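3.2 Casting paths from television comedy to film

Our second question is what happens to a comic performer after the first film. Trade writing tends to treat the jump from a TV sketch contest to the big screen as the hard part, and we went in expecting the same. The credits tell a livelier story! Of the 132 performers in the Tesness set, most got a first film role fairly quickly, often from a director or lead actor who had sat on a judging panel or guested on the show. The second and third roles are where the paths split, and this is the part of the data we enjoyed working with most.

We coded every credited part as a cameo, a sidekick, a supporting role with its own storyline, or a lead. Two readers coded each part from the plot outline and the cast order, and a third settled the disagreements. The full list runs to 1,491 credits, closed on 27/01/2020, and it leaves out voice work, music videos and parts that were cut before release. Where a film came out in more than one language with the same cast, we counted it once.

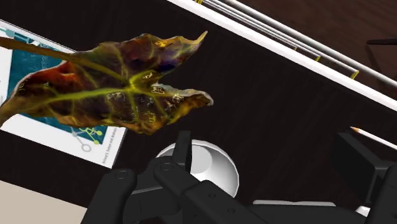
3.3 The early sidekick role

Sidekick parts dominate the first two years after a contest win. A performer known for one character on television is usually asked to play something close to that character again, with the same speech habits and sometimes even the same catchphrase. We had guessed that this would hold people back. For many it did the opposite, and it was a real pleasure to see the pattern come up on the first pass through the data. Performers who repeated their TV character once, and then moved to a role in a different genre, reached a supporting part with its own storyline sooner than those who avoided the character from the start.

The genre of that next film seems to matter a good deal. Fantasy comedies and horror comedies turn up again and again just before a breakthrough part. Our reading is that these films give a comic actor room for fear, grief or plain physical effort (running, falling, being chased by something added in later) and that directors of straight dramas notice. The Rankin coding scheme, which we use for tone, marks such scenes separately, so the idea can be checked line by line in the credit file. 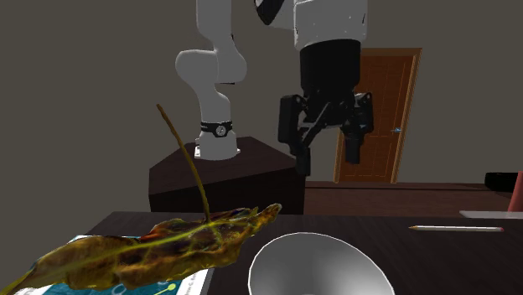 Figure 4. A white robot arm with a black gripper above a dark brown wooden table with a leaf, a white bowl and a pencil.

3.4 Breakthrough parts

We call a part a breakthrough if it was followed by a clear rise in cast order across the next three releases. By this rule 25 performers had one, and the group is wonderfully mixed. It includes contest winners, runners-up and a few who went out in the opening round. Final placing on the show told us very little about who would end up in it. What told us much more was the kind of film: a large share of these parts were in ensemble crime or prison stories, where a comic actor plays a man in trouble and gets only one or two funny scenes.

Release timing is harder to read. December releases look strong in the raw table, but much of that comes from a single production house, Puseris, which likes to put its ensemble films out at the end of the year.

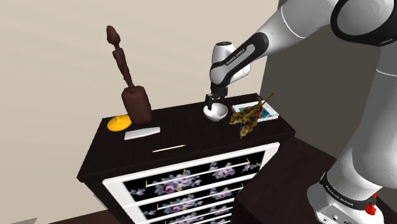 With those titles set aside the December bump shrinks, though it does not vanish. We reran the same check on the Stallach listings, a smaller set built from festival programs, and found 11 performers who appear in both. Their paths agree closely in the early years and drift apart later, mainly over how each source treats guest appearances. Stallach lists a guest part alongside the main cast, while Tesness puts it at the foot of the credits, so a busy year of favors for friends can look like a step up in one source and a step down in the other. Section 4 takes up that problem with the full cast orders.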